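CHAPTER 4
Table Service in Shared Workrooms

Hema Kurian and Bhavana Devadiga

Learning objectives

After studying this chapter, the student should be able to:
define the terms carrier, vessel, dressing and approach;
select a tray for a given table and a given load;
place a tray on a covered table without displacing the cover;
identify floor-level hazards on the approach to a serving table.

Key terms: approach, carrier, clear margin, drop, dressing, overlay, vessel

4.1 Introduction

Chapters 1 through 3 dealt with service in rooms built for the purpose. Such rooms have a sideboard, a fixed route from the kitchen, and tables of known size. Many employers now ask service staff to work in places with none of these. A drink is carried into an office, a studio or a training floor, and is set down on whatever table has been dressed to receive it. The people in the room continue to stand, walk and work while service takes place.

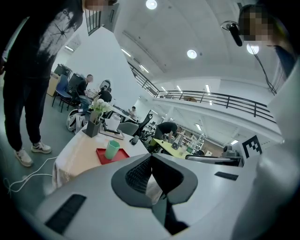 Reading time: 8 minutes

In this chapter, a serving table is treated as a system of four parts. The carrier is the object on which items are moved, most often a rectangular tray. The vessel is the cup, glass or bowl. The dressing includes the cloth, any overlay, and standing decoration such as a vase of flowers. The approach is the strip of floor the server must cross to reach the table.

The parts are chosen in reverse order of use. The approach is inspected first, then the dressing, then the carrier, and the vessel last. Students tend to begin with the vessel and find later that the tray does not fit beside the flowers.

4.2 The Carrier and the Vessel

A tray should contrast with the cloth beneath it. A red tray on a beige or white cloth is found at a glance, and its edges can be judged from standing height. A pale tray on a pale cloth is easily misjudged by a person whose attention is elsewhere.

The vessel should contrast with the tray for the same reason. Pale green on red is adequate. The Kotian rule, used throughout this book, requires a clear margin of 4 cm between the foot of the vessel and the rim of the tray on every side. A single cup is set near the center of the tray. Plastic cups are light and shift easily when the tray is tilted – carry them level and slowly.
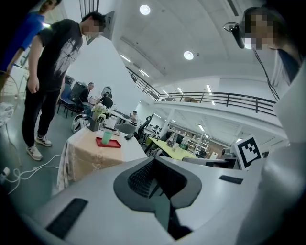 Figure 4.2 Red tray and pale green cup on a cloth with overlay.

4.3 The Dressing

A base cloth with an overlay has two layers that can move independently. The tray is therefore lowered straight down and never slid. If its position must be corrected, it is lifted with both hands and set down again.

The drop is the length of cloth that hangs below the table edge. For standing service, a drop of 20 cm is sufficient. A longer drop forms folds at the front of the table, and these can be caught by a knee or a chair arm. Vases are placed behind the tray as seen from the serving side, so that the server does not reach over the flowers.

4.4 The Approach

Walk the approach once with empty hands. Look for cables, chair legs and items set down on the floor. A white cable on a gray floor may lie in loops that extend well beyond the plug, and should be coiled and moved to the wall before service begins. Chairs on casters are pushed under their desks. Where people are standing near the table, speak before entering the approach and wait for an answer.

Worked problems on clear margin and drop begin on page 386. Table dimensions for the Brunach and Asow training rooms are given there as well.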